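打印本页 | 用电子邮件发送给朋友

台面采集规范第三章，“无关物品”这一条怎么写

楼主 半桶螺丝 09:12

我们组在改手持夹爪的采集规范，第三章讲台面布置，二月份开始改，改到现在还卡在“无关物品”这一条上。先放图，再说我的意见，欢迎做过家庭场景的来挑毛病。
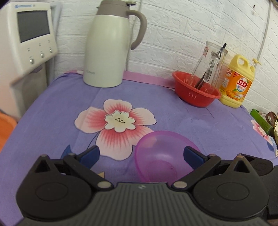
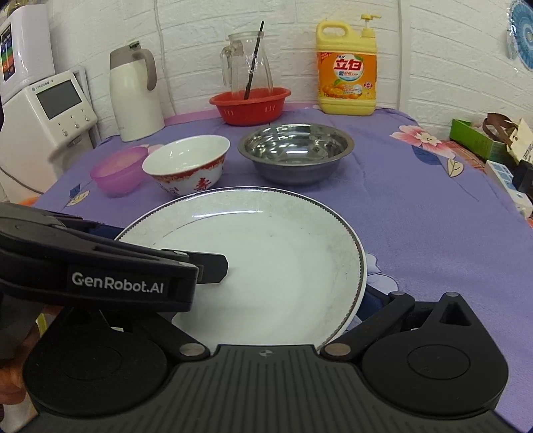
旧版规范的原文是“采集开始前，应将与任务无关的物品移出台面”。这句话最早是从工位采集的文档里抄过来的，工位上一张灰桌子，本来也没有什么东西，执行起来没有问题。搬到家庭场景就很别扭。按字面执行，第一张里碗后面的保温壶、洗洁精和那个红色塑料容器都得搬走，台面上就剩一只粉色的半透明碗和一块花桌布，和工位没多大区别了。可我们去住户家里采，要的就是人家平时桌上的样子。采集员两边为难，有的搬，有的不搬，有的搬一半，最后同一个批次里背景什么样的都有，元数据里还统统写着“已清理”。

我的改法是把“移出”换成“登记”：无关物品可以留，留了就要在场次表里写明类别和大致方位，场次中间不得增减。只有三种情况要移走：挡住目标物、夹爪运动时会碰到、含个人信息（快递面单、药盒、证件一类）。

另外旧版没有规定桌布。我倾向于单列一条。

先说到这里，等大家意见。

1楼 老陶在产线 09:40

反对把“移出”改成“登记”。规范写得越软，现场越乱。采集员一天要跑好几段，你让他写类别写方位，他就会写“杂物若干，后方”。这种登记等于没登记。

清空至少有一个好处，审核的人看一眼就知道合不合格。登记的东西你怎么审？拿着表一件件对？

2楼 半桶螺丝（楼主） 09:52

回1楼：场次表可以做成勾选的，类别就十来个，瓶罐、容器、小家电、线缆、纸品、袋子，勾完选左中右。我在自己家试过，比把东西搬走再搬回来快。

审核不用一件件对，抽首帧和末帧比较就行，看有没有增减。

3楼 Hitine二组_阿蔚 10:15

我们在 Hitine 这边用的是清空规则，说一下实际情况，供参考。

上个批次 3000 段，退回来 509 段，退回原因里最多的一类是“台面布置不符”。我把退回的翻了一遍，很多都是靠墙那一排没有清干净。夹取动作本身没有毛病，就这么退了，人要再跑一趟住户家。住户也不高兴，第一次说好了就来一次。

所以我个人支持楼主。但1楼说的审核问题也是真的，我们审核组现在按首帧打分，你给他一张勾选表，他不一定会去看。

4楼 老陶在产线 10:31

3楼这个数字说明执行有问题，说明不了规则有问题。退回来这么多，是培训没有到位。清空两个字有什么难懂的。

5楼 Hitine二组_阿蔚 10:44

难懂的是“无关”。擦桌子的任务，桌上的杯子有关还是无关？摆盘的任务，旁边还没摆的碗呢？楼主第二张图里，夹爪指尖碰着的是那只大白盘，盘子后面还有一排碗和一个不锈钢盆。任务如果是“取盘”，那一排就是无关物品，按旧规则要搬走。任务如果是“收拾餐具”，那一排全是目标物。台面一模一样，只看任务名字怎么起。现场的人拿到的任务单有时候就两个字，“取放”。

6楼 凉拌木耳 11:03

插一句别的。洗洁精那个标签，第二张里“立白”两个字很清楚。你们规范里对商标怎么规定的？

我们以前给客户交付，合同写了画面里不得出现可识别的第三方商标，采集员就随身带一卷纸胶带，见标签就贴。贴完的画面非常难看，而且胶带本身又变成一个到处都有的特征，每家每户的瓶子上都贴着同一种米色胶带。后来客户自己看了也不满意，改成交付后由他们那边处理。

7楼 半桶螺丝（楼主） 11:20

回6楼：现在的草稿里没有商标条款，是我漏了。我的想法是规范里写“不要求现场遮挡”，遮不遮由交付合同决定，合同要遮的在后期做。采集员不许自己往住户的东西上贴东西。

顺便，夹爪自己身上也有字，第二张那个钳臂黑色侧面上就印着白字。真要按“画面内不得出现标识”来执行，第一个要贴胶带的是夹爪。

8楼 凉拌木耳 11:26

同意。建议单独写一句，设备自身的标识不算。不然真的会有人贴。

9楼 tcartwright 12:05

我是 Tayla Cartwright，在 Fikeo 做数据验收，中文写得慢，请见谅。

从收数据的一方说几点。

第一，我们不要求清空。我们要求的是“同一场次内稳定”。一个瓶子在第一段出现，在第五段消失，而场次信息没有说明，这对我们比较麻烦。

第二，登记表我们会读，但是是机器读。所以请用固定的选项，不要用自由文字。自由文字我们最后都没有用。

第三，透明和半透明的物体请单独标一个字段。第一张里的粉色半透明碗，还有后面的玻璃器皿，这种东西做深度的时候经常需要分开看。这个字段放在场次表里就可以，不需要每段都标。

第四，反光的也一样。第二张的不锈钢盆会反射房间，可能会反射到人。隐私那一条请包括反射面。

10楼 半桶螺丝（楼主） 12:30

第四点我确实没想到。我们隐私条款只写了纸面信息和人脸，没写反射面。记下了。

请教一下，反射面是要求移走还是登记？

11楼 tcartwright 12:41

如果里面可以认出人脸，移走或者换角度。如果认不出，登记。我们自己的做法是开始前让采集员把夹爪放到起始位，看一下预览，十秒钟就够了。

12楼 老陶在产线 13:15

Fikeo 不要求清空，不代表别家不要求。我们给 Fesum 做的项目就是要求清空的，写进验收附件了，一条一条照着验。你们这份规范如果是通用的，写了“可以留”，到时候现场的人拿着通用规范跟我说可以留，我拿什么验收？

我的意见：默认清空，项目有特殊要求的再放开。默认要从严。

13楼 半桶螺丝（楼主） 13:34

默认从严还是从宽，这个可以争。我倾向于按场景分：工位场景默认清空，家庭场景默认保留并登记，项目附件优先于通用规范。这样你那边不受影响。

14楼 老陶在产线 13:40

分场景可以接受。但“家庭场景”四个字要有定义。我们有样板间，装修得跟住家一样，算哪个？

15楼 小满不满 14:02

样板间按工位算吧，东西是自己摆的，想清随时能清。住户家里的东西是别人的。

我是跑现场的，说点采集员的感受。清空这件事最烦的不是累，是住户看着你搬他的东西。有一次搬一个电热水壶，底座的线绕在别的线后面，一扯，旁边的路由器断电了，人家孩子正在上网课。从那以后我能不碰就不碰。

所以线这一条请写严一点。楼主图里墙上有白色的线垂下来，第二张右边台面上还有个插排，这种我希望规范明确写：不拔、不挪、不用身体挡，夹爪的活动范围离开它们。离开多远你们定，给个数。

16楼 半桶螺丝（楼主） 14:20

给数的话我怕定死了做不到，有的人家台面就那么窄。先写成“活动范围不得覆盖带电线缆和插座”，你看够不够用？

17楼 小满不满 14:28

够用。再加一条，带水的任务，台面上有插排就不做，换地方。这个不要写“建议”，写“不得”。

18楼 半桶螺丝（楼主） 14:30

好，写“不得”。

19楼 灰度测试员 15:10

回到桌布。楼主说要单列，我支持，但想知道你打算规定什么。

大花桌布有个实际的麻烦，标注员会把花纹当成东西。我带过一批标注，桌布印的是柠檬片，框出来一堆柠檬，返工返了两轮。第一张碗的左边紧挨着就是一朵很大的粉白花，花心颜色又浅，缩略图看过去跟一个浅碟子差不多。标注说明里必须提前写清楚。

20楼 老陶在产线 15:18

那就把桌布撤了。

21楼 小满不满 15:25

撤桌布要先把桌上所有东西拿下来，再铺回去。住户家的桌布有的还用夹子夹着，下面垫着玻璃。我不撤。

22楼 半桶螺丝（楼主） 15:41

桌布的草稿我先贴在这儿：

3.4 台面覆盖物
住户台面原有桌布、餐垫的，保持原状，不撤换，不翻面。
场次表登记“有/无覆盖物”“素色/图案”，图案为食物、餐具或花卉的另行勾选。
覆盖物有褶皱且可能被夹爪带起的，允许采集前抚平一次，采集过程中不再整理。
标注说明应附该场次首帧，并注明图案不属于目标物。

“抚平一次”是我们内部讨论过的。有人一段中间伸手去扯桌布，扯完接着采，那一段就废了。

23楼 灰度测试员 15:55

最后一条好。“花卉”那个勾选我会用上。

图案边上要是有条边饰，也算图案吗？第一张靠墙那头有一道粉色的边。

24楼 半桶螺丝（楼主） 16:02

算，归到图案里，不再细分。分得越细勾错的越多。

25楼 Hitine二组_阿蔚 16:30

我这边补指尖的事，规范第二章好像也在改？

你们写的是“每日开工前检查指垫”。我们改成了每场次开始前检查，查两项：有没有松，表面有没有油。厨房餐桌这种台面，捏过一次油瓶，后面捏什么都打滑，数据里看着像夹取失败，其实是指垫脏了。审核的人从画面里分不出来。

还有铰接处的销钉，我们有一把钳臂用到后来有旷量，两边合得不齐，采了好几天才有人说。现在开合空夹几下，听声音，看两侧指垫是不是同时到中间。

26楼 老陶在产线 16:44

这一条我没有意见，支持每场次。我们还要求把擦指垫用的布单独放，不许用住户家的抹布。

27楼 凉拌木耳 16:50

擦完要不要等干？

28楼 Hitine二组_阿蔚 16:57

要。我们用无纺布干擦为主，油重了才用酒精，用了酒精等两分钟再夹东西。等的时候正好填场次表。

29楼 qiu_jian 18:20

路过，看完了，提个不同的问题。你们讨论的都是台面上有什么，手怎么算？第二张左下有握着夹爪的手，只露出来一部分。规范里对操作者的手、袖子入画有没有规定？

我们以前参考过一份 McAlister 手册，当时内部都这么叫，里面要求操作者穿深色无图案长袖，不戴首饰。我觉得太严，夏天没有人愿意穿。但完全不管也不行，有人戴手串，晃来晃去，还有人指甲颜色一天一换。

30楼 半桶螺丝（楼主） 18:45

目前只写了一句“握持手允许部分入画，非握持手不得进入操作区域”。袖子没有写。首饰我觉得可以写“手腕以下不戴”，袖子就不管了。

31楼 小满不满 18:52

首饰那个我同意，手串还会磕到桌子。结婚戒指让不让戴？

32楼 半桶螺丝（楼主） 18:58

这个我要问一下组里，先空着。

33楼 老陶在产线 19:20

我再坚持一下我的意见。分场景我接受了，反射面、线缆、桌布我都没意见。但登记表一定要配抽查，抽查不过的整场退回，不能只退一段。否则勾选表就是走形式，过两个月你们回来看，全是默认选项。

34楼 Hitine二组_阿蔚 19:33

整场退回太重了。一场里面就一个袋子忘了勾，全退，又得去打扰住户。登记错了改登记就行，画面又没有错。

35楼 老陶在产线 19:38

那场次中间增减物品的呢？

36楼 Hitine二组_阿蔚 19:41

增减的从增减那一段往后退，前面的留。

37楼 tcartwright 20:10

我们可以接受34楼和36楼的办法。登记错误请保留修改记录，我们需要知道哪些是后来改的。

38楼 半桶螺丝（楼主） 20:35

今天收到的我汇总一下，放进下一稿：

3.1 工位及样板间默认清空；住户家中默认保留并登记；项目附件另有要求的从其要求。
3.2 必须移走：遮挡目标物的、夹爪会碰到的、含个人信息的。移动住户物品前先征得住户同意，结束后放回原处。
3.3 带电线缆、插座、插排不拔不挪，夹爪活动范围不得覆盖；台面有插排的，不得进行带水任务。
3.4 台面覆盖物，见22楼。
3.5 透明、半透明、反光物体单独登记；反射面内可辨认人脸的，移走或调整角度。
3.6 不在住户物品上粘贴遮挡；设备自身标识不在限制之列。
3.7 登记有误的，改登记并留修改记录；场次中途增减物品的，自该段起退回。

老陶说的抽查比例我没有写，留给各项目定。戒指的问题也还没有答案。任务名称那个（5楼）我打算放到第一章去讲，任务单上必须写明目标物，不能只写“取放”。

39楼 老陶在产线 20:50

抽查比例留给项目定的话，请加一句“不得为零”。

40楼 半桶螺丝（楼主） 20:53

加上了。

打印本页 | 用电子邮件发送给朋友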